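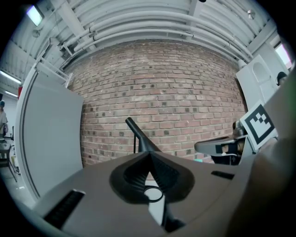
Brick wall and the pipes above it, back room.

I've had the back room for two months now and most of my free evenings have gone into it. The building is one of the old Holovko units, and the room came with a red brick wall that I decided on day one I wasn't going to cover up. It has some darker gray bricks scattered through it with no pattern I can find. The mortar is white. I like it.

My first job was cleaning the brick. I used a dry brush, then a vacuum with the soft head, then a damp sponge. I did not use any acid cleaner. The guy at Folar tried to sell me a jug of it and I passed. The brush took off more dust than I expected and I had to stop twice to empty the vacuum.

I haven't sealed it. Erent makes a matte sealer that a few people have recommended to me, and I put a test patch down low where a shelf will hide it. After four days it looked slightly darker than the brick next to it. I can live with that, but I want to see it through a damp month before I do the whole wall.

The ceiling is the other thing. It's white and corrugated, and a bundle of white pipes runs across it. I thought about boxing them in. I priced the lumber and drywall, and with the paint and a light rental it came to $1,697, so the pipes are staying where everyone can see them. I wiped them down from a stepladder and touched up the brackets with a small brush. Most of that evening was moving the ladder.

Lighting is fine for now. There's a long fluorescent fixture and a rectangular one, and between them I can read a tape measure anywhere in the room. The light is a bit cold in the evening. I'd like warmer tubes but the hardware store only had the one kind, so I've ordered a pair.

Still to do:

Decide on the sealer.
Put up the shelves. They're Brendia brackets -- the heavy ones -- and I'm going to drill into the mortar and leave the bricks alone.
Patch the floor by the door.
Find a rug that isn't too nice to spill on.

If you've sealed an indoor brick wall and regretted it, leave a comment and tell me what you used. I'm mostly worried about it going shiny. I'd also take advice on dust, which keeps coming off the mortar no matter how often I vacuum. A line of it was back along the floor this morning.

Search this blog
Type and press enter

Recent posts
Getting the old shelves out
Two paints I took back to the store
What I keep in the toolbox now
Brendia brackets, first look
Measuring a room that isn't square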